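The tide gauge at Ullport had read 10 millimetres high since the storm, and Nermina Ionescu was sent to find out why. She travelled up in October with a levelling staff, a dry suit and the old station log, which had last been signed by Todor Milošević.

The gauge stood in a brick hut at the end of the north quay. Inside there was a stilling well, a float, a wire and a pen recorder that still ran on paper. A pressure sensor had been fitted beside it for comparison. The two instruments agreed with each other to within 2 millimetres. Both disagreed with the gauge at Stirnari, down the coast, and had done so on every tide for five weeks.

She checked the float for leaks. She cleaned the well intake, which was clear enough already. She ran a line of levels from the hut to the benchmark on the chapel step, and another back, and the loop closed well. The hut had not moved against the chapel. By the manual, the fault was therefore in the sea.

She wrote this down, crossed it out, and rang the office at Anlow.

"Relevel it," said Mateja Yordanov.

"I have."

"Then relevel it to something further away." 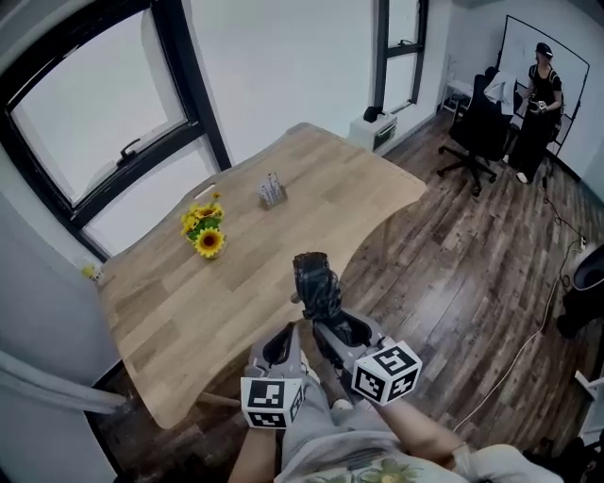

## II. The Far Benchmark

The next one inland was cut into a boundary stone above the Zabala road. Nermina reached it at the end of a second day, with Gopinath Venkataraman from the harbour office holding the staff. He was careful and did not talk while she was reading. At each change point he set the steel plate down, stamped on it, and waited for her hand to go up.

The figures came out in the harbour office at seven in the evening. The chapel step was 10 millimetres lower than its published height. The hut was lower by the same amount. So, presumably, was everything between them: the quay, the fish market, the public baths and the room in which they were sitting.

"The whole town?" said Gopinath.

"The part on the fill. I can't speak for the hill."

He looked at the floor. It was an ordinary floor, with brown lino.

"Does it say anything in the old log?" he asked.

She had read the log for its readings and had skipped the remarks. Now she went back through them. Milošević had written a remark most months, in pencil, in a small upright hand. Door sticks. Door sticks, planed it. New ink. Door sticks again, have asked Mawar Chin at the chapel whether hers does the same. She says it does.

The entry was 20 years old. Against it, in the column for corrections, he had put a zero.

Nermina copied the remark into her report under Supporting Evidence and gave the reference. She entered the new height for the chapel step. Then she packed the level in its case, walked out along the quay in the dark to change the recorder paper, and had to put her shoulder to the door.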